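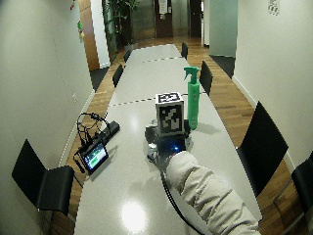
I have put off writing up the equipment budget because I kept changing it. Nazanin Mazandarani asked me in March what a small setup for handheld grippers costs, and the number I gave her was too low. This is the corrected version, with what I would buy first and what I would leave for later.

What the money went on

We planned for two grippers and bought one. The quote from Zendberg was fine, but it covered the tool and nothing else. Mounts, cables, a fisheye lens and a spare battery were all separate lines, and together they came to $372. None of those is optional if you want to record more than an hour a day.

The second surprise was power. I had budgeted for one charger per device and forgot that the small screen and the recording box each want their own. Mancuso sells a hub that handles all of it, and I should have ordered it at the start. Buy cables longer than you think you need, too. I bought short ones to keep the table tidy and replaced them within 3 weeks.

Printed markers cost almost nothing. Ours go on a cube, and I pay a print shop for matte stock. Fulvio Orlandini prints his on office paper and glues them down, and he says they last about a month before the corners lift.

We did not buy a table. We use the long white one in the conference room. A proper bench from Nosora was on the first list, and I took it off when I saw the freight charge.

Objects to pick up

I set aside $25 for objects and have not spent all of it. Most come from the supply cupboard. A spray bottle is a good one to start with, since it has a nozzle on one side and a rounded body, and you have to think about where to put the fingers. The green one has printing on it as well, so there is some texture for the camera up close.

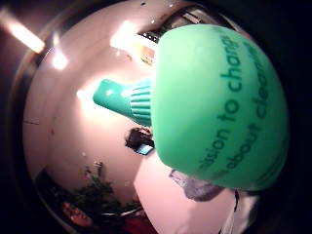 What I would do differently

Order a single gripper and use it for a full month before asking for a second. Evaristo Amato told me this before I placed the order and I argued with him. Our second one would have sat in its box until summer.

Put storage in the first request. I left it for the next quarter and then had to borrow drives from Inês Caldeira, who wanted them back.

Ask each supplier for lead times in writing. Mamton told me 8 days on the phone and the order confirmation said five weeks.

Keep a line for replacement parts. Finger pads wear out and small screws get lost. I now hold back a tenth of the total for this, and so far it has been enough.

The revised spreadsheet has gone to Nazanin. I still need a second quote on the drives before I can close the request.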